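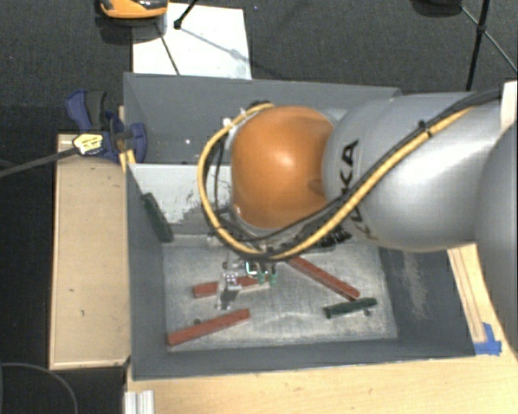 February, 6:40 am

Couldn't sleep so I'm in early and writing up yesterday while the coffee works. First, Mateo's ear tubes went fine!! Thanks to everybody who texted. He was in and out before I'd finished half a magazine, and he asked for waffles in the car (he got waffles).

Notes for Wanting, whose daughter has hers next month, as promised:

- Call the day before and ask again what time he has to stop eating. We'd been given two different times, one on the sheet and one on the phone.
- Bring the blanket from home. They let him keep it right up to the doors.
- He woke up furious. Screaming, kicking, didn't know me. The nurse said it happens a lot with little ones and it passed in maybe twenty minutes, but I wish I'd been warned, I cried more than he did.
- Spare shirt for you too.

The bill estimate was 3,237 and our part is 158, so I can breathe again.

Back to work stuff. Gun-woo covered my afternoon and left the Prusum log filled in up to run 2,000, bless him. Still to do: return Apolinar's calipers, find out from Soledad if the Vieira order shipped, and move my Thursday slot to after the ear check, which is at 2. Filippos has the spare key if I'm late back.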